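Grirar: household notes on caring for wooden tables

Version 2

Grirar is a text collection of 2,031 short notes on how people clean, oil, wax, sand, scold and generally live with their wooden tables. Every note was written by the person who does the wiping. We love this collection, and we hope you find something odd and useful in it!

What's inside

notes.csv holds the notes, one per row. The columns are note_id, text, language, surface_group, finish, trouble, remedy and year_written. Text is left as the writer gave it, spelling and all (please don't fix "bees wacks", it's a favorite). Trouble and remedy are short tags added afterward by Ieva Ots and Vija Eglītis, who read every note twice and argued happily over the hard ones.

glossary.txt explains 60 terms that come up a lot, such as bloom, raised grain, ghost ring and tack cloth.

recipes.txt pulls out the oil and wax mixes people wrote down in full. Some are lovely. A few are frankly alarming, and those carry the tag untested.

How the notes were gathered

Rimantas Lill began with paper cards left at a repair café in February, and the cards kept coming long after the café had closed for the season. Maarja Kazlauskienė typed them up and set up the online form, so later notes tend to be longer and a bit more chatty. Notes came in 19 languages. The original is always kept, with an English version next to it in text_en where we had a translator.

Surface groups

Each note gets one group: light wood, dark wood, painted, veneer or unknown. Writers often don't know the species, and we didn't guess for them. If someone wrote "Grandma's brown one," the group is dark wood and the species stays blank.
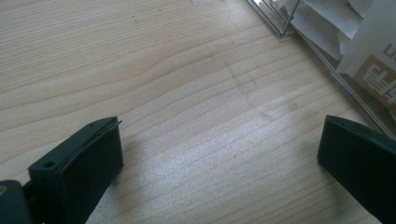
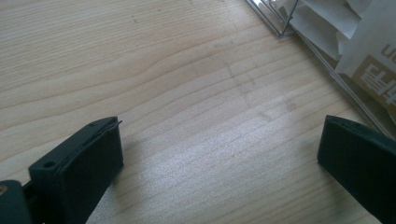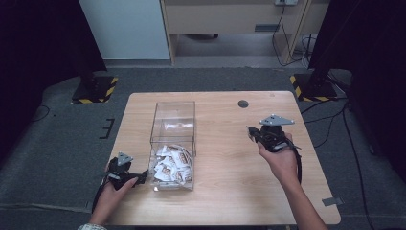
Surface group: light wood.

Trouble tags

The most common tags are ring, smudge, scratch, sticky, dull and stain_food. A note can have several. Smudge covers gray rubbed marks and anything the writer called a smear, a shadow or a cloud. Glare is tagged separately, mostly for people who polished too well and now can't read the paper at breakfast.

Known gaps

Kitchens are over-represented and desks are rare. Outdoor tables were left out of version 1 and only partly caught up in this one. The remedy tag records what the writer tried, so a tag of vinegar doesn't mean vinegar is a good idea. Try anything on the underside first!

Loading

The files are UTF-8 with commas and double quotes. Line breaks inside a note are real, so use a proper CSV reader and don't split on newlines.

Adding a note

Fill in the form or send a plain text file to Edmund Zieliński, who looks after new entries. Two sentences is plenty. Tell us what the table is used for if you can, as we're always short on that. Corrections to translations are very welcome too, Estonian most of all.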